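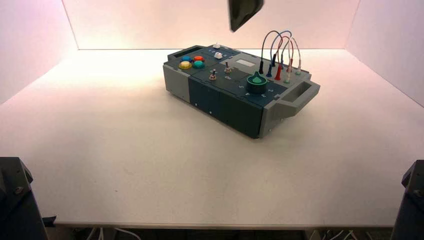

Four buttons and a handle, on the big white table.

So I'm back on a motocross bike! Two years off with a dodgy shoulder and I'd convinced myself I was done, then Jelle rang in November to say there was a spare spot on the gate at Keltura and did I want it. I said yes before I'd even checked whether my boots still fit (they don't, really).

They gave me number 427, my old number, which I took as a good sign right up until the first corner. I went in far too hot, ran up the bank and watched the whole pack disappear down the hill. Tadeo reckons he could hear me swearing from the pits.

The second race was miles better. I got away mid-pack, settled in behind Annelies and just tried to copy her lines through the whoops – she stands up so much earlier than I do, and it's so much smoother. I even got past a couple of riders on the last lap, although one of them had stalled, so I'm not sure that counts. My forearms were like concrete by the flag and I couldn't undo my own helmet.

I finished 13th overall and I'm stoked with that. The bike needs new fork seals and a rear tyre before the next round, and I need to do something about my fitness. Simin has offered to drag me up the hill track at Hoekstra before work, 6 am starts. I've told her I'll think about it.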